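关于我们

首页 > 关于我们

Kaltix 做的事情是让人把一项活儿演示给机器人看,再由机器人照着学。演示的方式有两种:操作员直接扶着机械臂走一遍,或者坐在操作台前用手柄遥控。公司设在 Cloltstead,办公区和机房在楼上,演示车间在一层,靠装卸口那一侧。

公司由 Zlatko Ionescu 和 Dušan Babić 两人创办。Ionescu 早年在铸造厂调试搬运线,一条线换一个产品就要重新示教一遍点位,常常从下午调到半夜。Babić 的本行是控制,读书时做过力反馈手柄。两人最初接的活是替一家做门锁的小厂改取料程序,料箱里的零件每次摆得都不一样,点位示教用不上,最后是 Babić 握着手柄,一件一件夹给程序看。那套程序后来没有交付,厂家改用了振动盘,不过录下来的数据留着,现在新同事入职时还会拿出来看一遍。

我们做什么

采集演示数据。客户把要做的活儿讲清楚,寄来工件或者图纸,我们在车间里搭好工位,由操作员反复演示,把机械臂各关节的位置、夹爪的开合、相机画面和力的读数按同一个时钟记下来。一项任务的标准量是 100 次合格演示。失败的不计入这 100 次,但会单独保存,注明在哪一步失败。有的客户专门来要失败的记录,我们按同样的格式给。

搭建遥控工位。有的客户希望在自己的厂里采集,数据不出厂门。这种情况我们提供 Drovuna 操作台,派人到现场安装、标定、培训,通常在客户的人能独立录满一个班之后撤出。

整理和检查已有的数据。不少实验室和工厂手里已经有一批录像和关节记录,时间对不上,或者中途换过夹爪没有写明。我们可以逐条核对,能修的修,修不了的列出来。

我们不卖机械臂,也不代理任何一家的机械臂。客户现场用什么,我们就接什么,前提是控制器开放了实时接口。接口是否够用,发来型号和固件版本,我们会在开工前答复。

Drovuna 操作台

Drovuna 是我们自己做的遥控系统,包括一副手柄、一个脚踏开关、一块显示屏和一台记录用的主机。操作员的手怎么动,夹爪就怎么动,比例可以调。做粗活时用一比一,做插接一类的细活时把比例调小,手走得多,夹爪走得少。

脚踏开关只管一件事:踩下去才联动,松开就停。早期的版本把这个功能放在手柄的按键上,操作员录久了手指发酸,会不自觉地松一下,轨迹上就留一个小坎。改成脚踏以后这种坎少了很多。

显示屏默认显示两路画面,一路是固定在工位旁的相机,一路由客户指定。我们建议操作员尽量看屏幕操作,少抬头看实物。机器人将来能用的只有相机画面,操作员如果靠相机看不到的东西来判断,录出来的动作就会有说不清来由的部分。遇到屏幕上确实看不清的地方,先停下来挪相机,挪完重新标定,前面录的单独归一组。

手柄有力反馈,但很轻,够分辨夹没夹住、碰没碰到箱壁。反馈力度也做过重的,录的人半天下来肩膀吃不消,后来就调回去了。

每次录制开始前,系统会让机械臂回到一个固定的起始姿态,自检夹爪的开合行程,核对相机的标定板,然后才允许踩脚踏。这一套走完不到半分钟。有人嫌烦,问能不能跳过,目前的回答还是不能。

手把手示教

另一种办法是直接扶着机械臂走。控制器切到零力模式,操作员一手扶腕部,一手扶前臂,把动作带一遍。这种办法上手快,客户的工人十几分钟就能学会,适合路径比较长、对夹爪开合要求不高的任务,例如擦拭、涂胶、把托盘从一层架子挪到另一层。

缺点也明显。人的手和胳膊会出现在相机画面里,学习的时候得另外处理。我们的做法是先扶着走一遍,记下轨迹,人退到围栏外面,再让机械臂自己重放一遍,正式的画面在重放时录。重放时工件必须恢复到原来的位置,所以工位上要有定位标记。散放的零件很难恢复到原样,这类任务我们一律用遥控。

大型机械臂不做手把手示教。臂重、惯量大,即使有零力模式,人也不应该站在它的工作范围里。这一条写在我们的安全规程里,客户现场也照此执行,没有例外可以谈。

从料箱取件

我们接的活里,从料箱中取散件的占得最多。料箱有壁、有角,零件互相压着,夹爪下去的角度稍有偏差就会碰到箱壁,或者把旁边的零件一起带起来。用写死的程序处理这些情况很费事,用演示来教相对直接:人遇到靠壁的零件,会先拨一下再夹;遇到两件叠在一起的,会先取上面那件。这些动作操作员自己往往说不出道理,做一遍就都在数据里了。

新操作员从小木块、塑料块一类的练习件开始练,颜色分开,形状简单,夹坏了也不心疼。练习的内容按难度分几级:

单件,放在箱底中间,方向随意。
单件,贴着箱壁平放。
多件,互不接触。
多件,有接触或者平行靠在一起。
按颜色取,只取指定的一种,其余不得碰动。

最后一级看起来简单,实际最容易出错。操作员的注意力放在要取的那块上,夹爪抬起时侧面蹭到旁边的块,自己不一定发觉。检查员回看时会把这样的一次判为不合格。

练习件过关以后才换真工件。换工件的头一天不计产量,录下来的都当试录处理。

数据怎么检查

每条演示要过两道检查。第一道是程序做的,查时间戳有没有断、关节速度有没有超限、夹爪的读数和指令对不对得上、画面有没有丢帧。第二道是人看,由没有参与录制的同事从头看到尾,看动作有没有多余的停顿,有没有绕远,任务算不算完成。

“完成”的标准在开工前和客户一起写定,写得越具体越好。“放好”这样的词不收,要写成放在哪个区域、朝哪个方向、夹爪松开后零件是否允许再动。写标准的过程有时候比录制还长。Vītola 的一个项目光是讨论垫片放偏多少算合格,就来回改了好几版,最后定下来的说法印出来贴在操作台边上,大家录的时候抬眼就能看到。

交付的数据包里附一份说明,写明相机位置、夹爪型号、手指长度、光照条件、操作员编号,以及录制过程中改动过的任何东西。线缆重新绑过也要写。线缆绑法变了,画面里臂的样子就变了,末端受的拉力也会有差别,以前吃过这个亏:一批数据前后两半训练出来的效果不一样,查了很久,最后发现中间有人把腕部的线束松开又重新扎过。

人员

操作员是公司里人数最多的岗位,来源很杂,有做过装配的,有开过叉车的,有从牙科技工所转来的。招聘时不看学历,看试录。试录安排在下午,给一段熟悉手柄的时间,然后连续做同一个动作。我们看的是后半段和前半段是否一样稳。

操作员录一段歇一段,一个班里录制的时间不超过一半,其余时间做检查、换工件、写记录。排班表由操作员自己排,Babić 签字。他每周三下午自己也上操作台录一段,录得合不合格同样由别人判。

工程师这边分成控制、标定和数据三摊,人少,经常互相顶班。Ionescu 现在主要跑客户现场,装机、标定都亲自去,电话不一定接得到,写邮件比较可靠。

做过的任务

到目前为止,任务库里登记了 153 项任务,大的如搬运带柄的箱体,小的如把弹簧套到销钉上。其中一部分归客户所有,不对外提供;另一部分是我们自己录的,学校和研究机构可以来函申请,用于教学和研究不收费,只请在使用时写明出处和版本。任务库每年二月整理一次,重复的合并,格式过时的转换,编号不变。

也有没做成的。软的、透明的、会缠在一起的东西至今做得不好。线束插接做过几轮,单人单工位能录,换一个操作员,手法差别太大,数据合不到一起。衣物类的任务目前不接。液体可以接,但只限于密封容器。

合作方式

第一步是一次通话,把任务说清楚,有现场视频最好。第二步是试录,少量,在我们的车间做,录完连同检查记录一起交给客户看。试录之后再谈数量、周期和价格。试录的数据不论后续是否合作都归客户。

寄工件时请多寄一些,并注明哪些可以损坏。料箱如果是特制的,请连料箱一起寄来,用别的箱子代替录出来的数据往往用不上,箱壁的高度和坡度都会影响夹爪怎么进去。

车间可以参观,需提前约定,穿平底鞋。录制进行时参观者在围栏外面看,中途不能和操作员说话。如果想自己上手试,可以在班次结束后用练习工位,由当班的操作员陪同,先试单件,再试按颜色取。
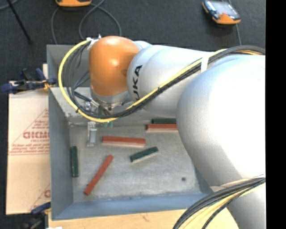
试手的时间不必太长,多数人录到后面会开始走神,这时停下来就好。录下的几条如果本人愿意,可以拷走一份,格式和正式交付的相同,说明文件也一并附上。不愿意留的,当场删除。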